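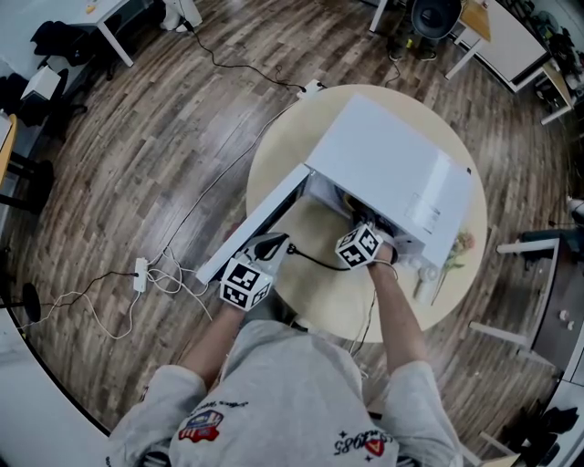

Lucyna Śliwiński wrote back on the draft that the evening peak should come before the tariff, as most people in the room will know their bill and few will have seen a load curve. Order changed. The slide numbers in the printed handout are now wrong by one from slide 4 onwards.

Slide 1. Title. Leave up while people sit down.

Slide 2. What was measured
Electricity use in 23 blocks of flats in Brullevmont, read every half hour through November. The blocks hold 3,405 flats. Gas heating throughout, so space heating is outside the figures apart from pumps and plug-in heaters. Say this early, it was the first question in Lemberg.

Slide 3. The evening peak
Point to the curve between 17:30 and 19:30. The rise is steep and the fall is slow. Cooking makes up the front edge. Lighting and screens hold the level up afterwards.
A half-hour reading is an average. A kettle drawing 3 kW for four minutes adds 0.2 kWh, and shows as 0.4 kW across the half hour. The cable sees the 3 kW.
Pause here. If there are blank faces, do the sum on the board. 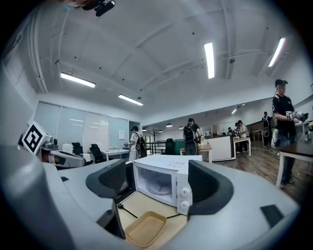
Dzintra Org
Network Planning Analyst, Savolainen

Slide 4. Diversity
One flat alone can draw 9 or 10 kW for a short time. A riser feeding forty flats never has to carry forty times that, as the short loads do not line up. The planning figure per flat falls quickly over the first ten flats and then flattens.
The old tables assume electric cooking at fixed mealtimes. Our curves are wider and lower — see the grey band. Do not say the tables are wrong. They leave more margin than these blocks need, and the margin has a cost in copper.

Slide 5. Tariff trial
979 flats took the two-rate tariff, low rate from 22:00. Washing moved. Cooking did not. Dishwashers moved in part, mostly those with a delay button.
Flats joined by choice, so the group is not a fair sample. Repeat this at the end of the slide.

Slide 6. Skiltamberg
Same method, newer blocks, shared laundry in the basement. The laundry has its own meter and must be added back before the two sites are compared. The dotted line is without it, the solid line with it.

Slide 7. What we would like from block owners
Riser drawings with cable sizes. Date of last rewiring. Access to the meter room outside office hours.
Take questions with slide 3 on screen. If short of time, drop slide 6 — the table is in the handout.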